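Chapter 7
Deductibles, Excesses and the Sharing of Loss

7.1 Introduction

Few policies pay the whole of a loss. Most leave a first slice with the policyholder, and the size of that slice affects the premium, the number of claims and the way in which small losses are handled. British policies usually call this slice the excess. Commercial and American wordings prefer deductible. The two terms are often used as if they were the same, but they can work differently where a policy limit applies, and the wording must be read in each case.

An excess is taken from the loss before the limit is applied. A deductible, in the strict sense, is taken from the amount the insurer would otherwise pay, so that it reduces the limit as well. Where the loss is well below the limit the result is identical.

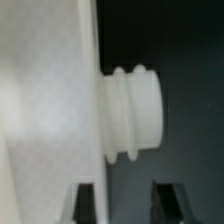 The difference shows only when the loss is large. Take a policy with a limit of £3000 and a first slice of £1300, and suppose a loss of £5,000. Under an excess the insurer pays the full £3000. Under a strict deductible the insurer pays £1700.

7.2 Fixed and percentage amounts

A fixed excess is a stated sum for each claim. It is simple to apply and simple to explain. A percentage excess is a share of the loss, or less often of the sum insured - the schedule should say which. With an excess of 20 per cent of the loss, a claim for £2567 leaves £513.40 with the policyholder and £2053.60 with the insurer.

Percentage amounts are common in machinery and equipment cover, where the cost of repair varies widely from one item to the next. They are often joined to a fixed minimum. 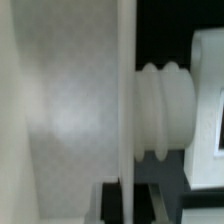
Figure 7.1 Ribbed cylindrical part in white plastic.

7.3 The Jelledstead policy

The rest of this chapter uses one policy throughout. Zondia, a maker of small fittings, insures its works at Jelledstead with Hellalon Mutual. The policy was renewed in June and the revised schedule took effect on 7/7/24. It has separate sections for buildings, stock and equipment, each with its own excess.

One event may damage property under more than one section. If the policy is silent, each section's excess is applied in turn. If it contains a single-event clause, only the highest is applied. The Zondia policy contains such a clause, but it does not extend to business interruption, where the excess is a waiting period measured in hours.

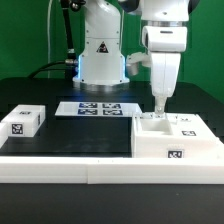 Figure 7.2 Robot arm on a black tabletop, with warning label on the base.

7.4 Effect on the premium

A higher excess lowers the premium for two reasons. The insurer pays less on each claim, and it avoids the handling cost of claims that fall wholly within the excess. The second saving is spent early - once most small claims have been removed, a further increase removes few more.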